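Questions and answers about the gripping tools at Zillis
For all colleagues in the Curkasbridge house

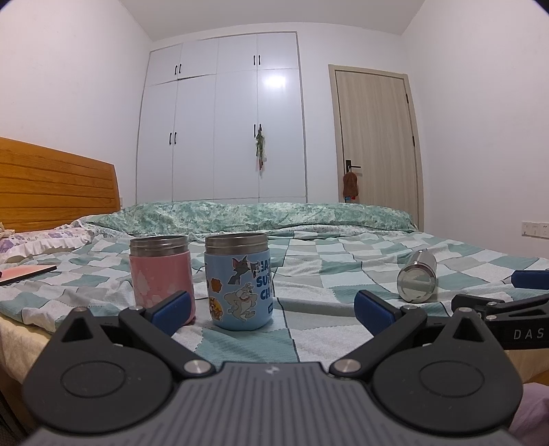
Staff Bulletin No. 216, page 5

Since March many of you have asked me the same things in the corridor, so I have collected the questions and I answer them one after the other. Where I do not know the answer yet, I write this also.

What is the Pluton work?
Pluton is the name of our project for teaching robots to do simple household tasks: picking up jars and bottles, folding, putting things back in their place. A person does the task with a hand-held gripper, and the recording is used later for the training of the robot arm.

Must I now work with the gripper?
No. Whoever was in packing or in the repair room in March may stay there. The gripper work is open to everybody who has done the two-day course with Nizar Hijazi. Please put your name on the list beside his office.

Why do we work in bedrooms and kitchens and not in the hall?
The robot will have to manage in homes, where a bed is soft and a jar does not stand as firmly as on a bench. Please do not tidy a room before you begin, unless the task sheet says it.

What kind of objects do we handle?
Ordinary ones. Insulated food jars and steel bottles are used a lot, also cushions and small clothes. Polished steel is difficult for the camera when it shines, so take your time with these. Glass and knives are not permitted for the moment.

How many recordings must I make in one shift?
There is no number for one person. The whole team has the aim of 2,000 accepted recordings, and at the time of writing we have 984. Nizar looks at the team total only. If a team leader gives you a personal target, please tell me.

My hand is tired after one hour. Is this normal?
Several colleagues have said this. The tool is heavier than it looks, and one holds it always in the same position. The rule is now 40 minutes of gripping and then 20 minutes of other work, for example labelling. You may change hands. If you have pain in the wrist, stop and report it on the same day.

Do I earn less when I am moved to labelling?
No, the hourly pay is the same. The shift supplement also stays.

Who can see the recordings?
The Pluton team and our partner Pinto, who checks the quality. Your name is not stored with the recording. Faces and voices should not be in it, so please do not talk about private matters while the tool is switched on.

Will the robot take my job afterwards?
I can answer only for what is decided. Until the end of the project no position at Curkasbridge will be cancelled on account of this work. What comes after it, the works council and the management will discuss in spring, and I have asked that two colleagues from the gripper team sit at the table.

Whom can I ask?
For the tool and the course, Nizar Hijazi. For hours, pay and everything else, me. My door is open in the early shift.

Henrik Hinrichs, staff representative
Last changed: 4 Oct 2018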